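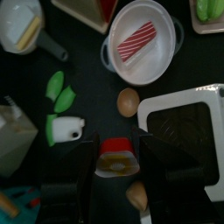 En Trotura llevan desde junio hablando de «liberar manos». La frase es del folleto de Walczak, la empresa que vende los brazos, y la repite todo el mundo en la nave, incluso quien preparaba pedidos a mano y ahora se pasa el turno mirando cómo lo intenta una pinza.

Yo trabajo en devoluciones de juguete. Cocinitas, sobre todo: ollas, sartenes, huevos, verduras, el microondas. Antes abrías la caja, comprobabas que estaba todo, la cerrabas y a otra. El objetivo era de 252 cajas por turno entre toda la mesa y lo normal era quedarse en 246. Ahora el objetivo es 200 «en fase de aprendizaje», y la fase no tiene fecha de final, que yo sepa.

¿Que el brazo no se cansa? Vale. Pero alguien le vacía la caja, le separa las piezas y vuelve a empezar cuando se atasca. Ese alguien cobra lo mismo que antes y en la nómina pone «operario de apoyo». De apoyo a quién, pregunté. Myung-ja Song, mi compañera de mesa, se rió; el encargado no.

No digo que no vaya a funcionar. Digo que los 2000 euros de formación que nos prometieron se han quedado en una mañana con un vídeo, y que nos piden apuntar cada fallo en una hoja que luego se lleva Walczak. Esa hoja vale dinero. A nosotros nos dan un café.

Ya contaré qué pasa cuando toque renovar contratos.

Compartido 14 veces · 3 comentarios

Nakel: En mi almacén igual, y al año sobraban dos puestos. Pedid lo de la categoría por escrito.

Trondent: Pues yo prefiero vigilar una máquina que acabar con la espalda como la tengo.

Marga: ¿Y el comité qué dice de la hoja?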